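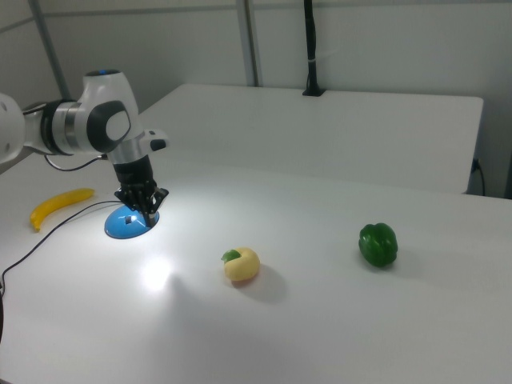
The Blue One

My sister wanted the play food back by January. It had been in my loft at Wengate for 15 years, in a box marked Billow, and her granddaughter was old enough for it.

I put it out on the white table under the lamp. The banana went to the left, near the edge. The green pepper went over to the right by itself. Between them was the pale yellow fruit with the little green leaf, slightly squashed, with a bit of orange on the bottom. We had argued about that fruit as children. I said it was a peach. My sister said it was an apple, and since she ran the shop she charged apple prices.

The blue one was a dome, shiny, with a rim that stuck out a little and a small square opening in the front. The light fell in a circle on the table and the blue one stood in the middle of it. I could not remember ever having been told what it was.

I rang her.

"The blue thing," I said. "Was it part of the shop?"

"It was the till."

"The till was a biscuit tin."

"The tin was for the money. The blue thing was the till. You put the ticket in the hole."

I had no memory of tickets. She said they were bus tickets, from the 812 to Kustness, and that our mother saved them for us in her coat. She said I had been the customer every time and had never once paid for the pepper.

"I didn't like peppers," I said.

"You still had to buy one. It was that sort of shop."

She had called it Nikolaidis, after the real greengrocer on the corner, where we were sent for potatoes and onions. I remembered the real shop well. It had a step you could trip on and a bell that rang after you had already come in. I tried to remember the other one, on the landing, and got as far as the carpet.

"Are you sending all of it?" she asked.

"There isn't much. The banana, your apple, the pepper."

"And the till."

"I thought I might keep that."

There was a pause on the line. I could hear her kettle.

"What would you do with it?"

I said I didn't know. I said it could go on the windowsill.

"She can't have a shop with no till," my sister said.

So I wrote out the label and fetched the box. I found a train ticket in my coat pocket, an ordinary return, and tore it down until it was narrow enough for the hole. Then I turned the yellow fruit round so the leaf was at the back, and for a moment it was a peach. I packed it last.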